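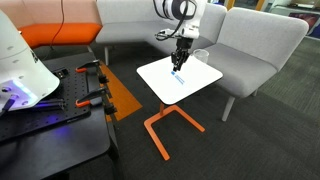
Arm over the side table, with the marker and the clear cup set out.

Re: [perkik-equip] what to budget besides the arm?

The Hoani group wrote:

> We have the go-ahead to price one arm and one gripper for the fall, and
> the quote for those is easy enough. What we can't get a feel for is
> everything else. Our department wants a single number by the end of May
> and I'd hate to go back to them for bolts. Do you bolt to a real
> optical table? Do you buy special objects and furniture, or use what's
> in the building? And how many spare fingertips is normal?

Oh, I love this question, and I'm glad you asked it before the order went in! We went through the same thing for Pemotar last year and I still have the spreadsheet open most days, so let me go through it more or less in the order we spent the money.

Mounting first. We did not buy a full optical table. We bought a breadboard plate with a regular grid of holes and put it on a black table. The plate was 600 dollars and I would buy it again tomorrow. The screw clamps with the orange handles, which go along the edge, were 19 dollars each, and they are so handy that people keep borrowing them for other jobs (order extra, seriously). Check the base of your arm against the hole spacing before you pay for the plate. We checked after, and had to wait on an adapter.

Furniture: use what's in the building. Ours works in the lounge corner, next to the gray sofa, and the little white side table came from down the hall. It cost us nothing. I like working at that height too, because the arm has to reach down past seat backs and table edges the way it would in somebody's living room. If your arm can only reach a bench top, you'll want to know that while you're still comparing models, so get the reach drawing from the seller and lay it out on your floor with tape.

Objects are the cheap part. Markers, plastic cups, a few dishes. We put 44 dollars on that line and haven't used it up.
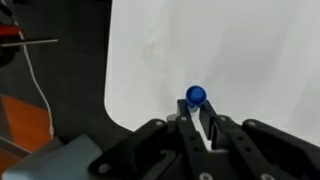

Fingertips, though, are where I guessed low. Bimeo sells our pads in pairs, and I had one spare pair in the plan for the whole year. Small round things are hard on them, and a worn pad grips just badly enough that you blame your code for an afternoon. Put in a spare pair per quarter and you'll be happier. Same goes for the small screws in the linkages. Ask for a bag of them with the gripper and they may well just throw it in.

Cables and power came to 236 dollars, nearly all of it in longer cords and cable ties. Before you place the arm, walk the room and find every wall outlet, then write down what is plugged into each one now. Budget for a decent run of cable along the arm too, with slack at the wrist. We had ours too short the first time and the wrist joint couldn't turn all the way.

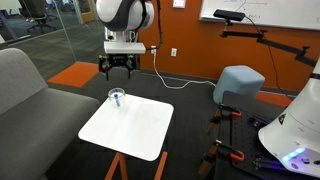

Endang Lumbantobing
Equipment planning, Pemotar

One more line for the sheet, and it's the one I'd fight for: a jointed mounting arm for the depth camera. I priced a plain fixed post at first and I'm so glad we changed it. Every time we try a new table position the camera needs to move a little, and with the jointed one you loosen a knob, nudge it, tighten, and go recalibrate. Pick one rated for more weight than your sensor so it doesn't sag over the day.

A whiteboard close by is worth asking for as well, if there isn't one in your room already. Ours is full of axes and little notes.

I can send the spreadsheet with the prices in it if you write me off list. Tell me which arm you're quoting and I'll mark the rows that would change. And please post a picture when it's up, I want to see where you put it!

Endang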